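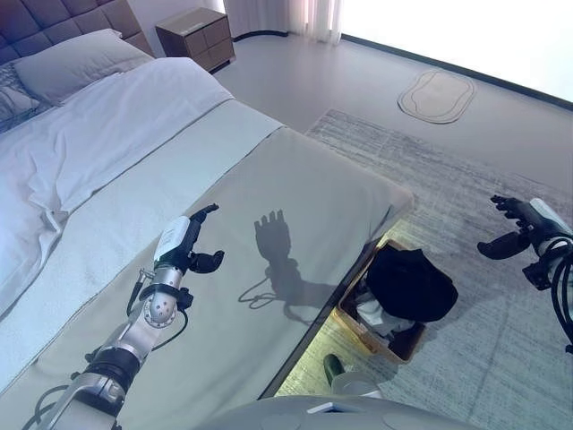
March – Nam-gil Bae and Ecaterina Pop
Reading time: 7 min

3.2 The bed as a place for sorting

In the interviews from Iltton, the bed was named more often than any table or chair as the place where clothes wait. This surprised us at first, as we had expected the chair to be the main one. The older literature on household order treats the bed as a finished surface: one makes it in the morning, and then it should stay flat until night. Our informants do not live like this. They make the bed, and after it they use the flat cover as a work table for everything that is made of cloth.

We call this use "sorting height". A mattress is lower than a kitchen counter, but it is wide, soft and clean, and a garment can be put down there without a decision. The floor does not offer the same. A person who drops a shirt on the floor has said something about the shirt, namely that it is for the wash. A person who drops it on the bed has said nothing yet. In the diaries from the Cludemier apartments we found 352 entries in which a piece of clothing was moved, and the entries with the bed as a stop on the way were the longest ones, with the most corrections and crossed-out words.

The basket has a different role. In many bedrooms it stands very near to the bed, at the foot end or along the side, so that the two make one working area. In the bedroom in the picture at the head of this section a woven basket stands on the rug just past the foot of the bed, with a black cloth on top and something white below it. We noticed that informants speak about the basket as if it has layers. What is on top can still be taken back. What is at the bottom is "gone", as one diary says, until washing day.

Between the bed and the basket there is the moment of picking up, and this moment is easily missed in a diary. People write "cleared the bed" and do not write that they took one piece, left the next one lying, and perhaps came back to it later. 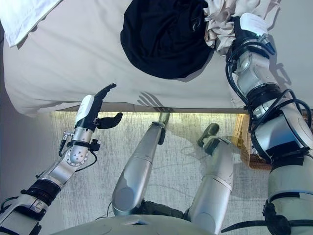
Figure 4. Clothes on the sheet: a beige cloth being lifted, a black garment still lying next to it.

Zamfir wrote to us after reading a draft of this section that we give too much honor to the bed. In the households Zamfir knows, clothes go to the bed only when the basket is full, and a second basket would end the whole habit in one week. We take this remark seriously. Among the 20 households in Plakside, however, those with two baskets also reported clothes on the bed, and one of them kept the second basket for clean things that were never folded – it had become a kind of drawer.

A further difficulty is the bedding itself. Informants do not agree if a throw at the foot of the bed belongs to the things that must be cleared before sorting. For some it is part of the made bed and clothes may lie on it. For others it is itself a cloth to be folded, and it comes off first. We coded both answers, and return to them in Section 3.4, together with the question of pillows.

Contact: Nam-gil Bae, Ecaterina Pop | © The authors | Back to top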